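Pidmont pottery studio to reopen with longer hours and a second kiln

Last updated: October 11, 2021

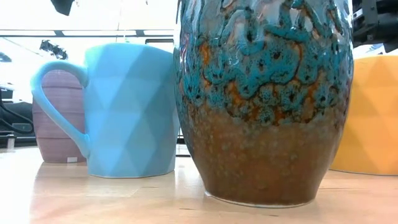 A glazed ceramic vase with a turquoise upper section over mottled brown and amber.

PIDMONT — The town pottery studio on Mekus Street will reopen to the public next month after being closed for repairs since the spring, the parks and recreation department said.

The studio shut down when a water line behind the glaze room broke and soaked the floor and part of the electrical panel. The town had planned to replace the panel anyway, and the council voted in September to do both jobs at once and add wiring for a second electric kiln.

Gilberto Echeverri, the town's recreation director, said the work is finished except for a final inspection of the kiln room vent.

"We had hoped to be open by the end of summer," Echeverri said. "The panel was back-ordered, then the floor had to dry out longer than the contractor expected. We're past all that now."

The floor and plumbing were done by Mamani, a contractor based in the county. The new kiln is a front-loading model and will be used mostly for glaze firings. The old kiln will stay in service for bisque firings and for children's classes.

With two kilns running, members should get their work back sooner. Before the closure, the wait for a glaze firing often ran past a month, and shelves in the back hall filled up with pots. Some members took their pieces to Grarko, a private studio across the river, and paid by the shelf.

Ulises Muñoz, who has taught wheel throwing at the studio since it moved out of the old firehouse, said the wait was hard on beginners in particular.

"You glaze something, and by the time you see it you've forgotten what you put on it," Muñoz said. "If you used two glazes and they ran together in a way you liked, you want to be able to do it again. You need to see it while you still remember how thick it went on."

Muñoz will teach the evening wheel class and a new short course on layering glazes. The course covers test tiles, record keeping and how to leave enough bare clay at the foot so that a runny glaze does not stick to the kiln shelf. Students need to have taken at least one beginner class or show that they can already make a basic form on the wheel.

Class fees will stay the same for town residents at $88 for a session. Clay is sold separately at the front desk. Open studio hours will run until 9 p.m. on weeknights, an hour later than before, and the studio will be open on weekend mornings for members only.

Memberships that were active when the studio closed will be extended to cover the time lost. Members do not need to apply for this. Anyone who would like a refund instead should contact the recreation office at town hall before the studio reopens.

Pots left on the drying shelves in the spring were moved to the storage room at the community center. They can be picked up there during regular office hours. Echeverri said a few unfired pieces were damaged by the water and could not be saved, and their owners have been called.

Registration for classes opens next week at the recreation office. Residents will have first choice of places, and any that are left will go to people from outside the town.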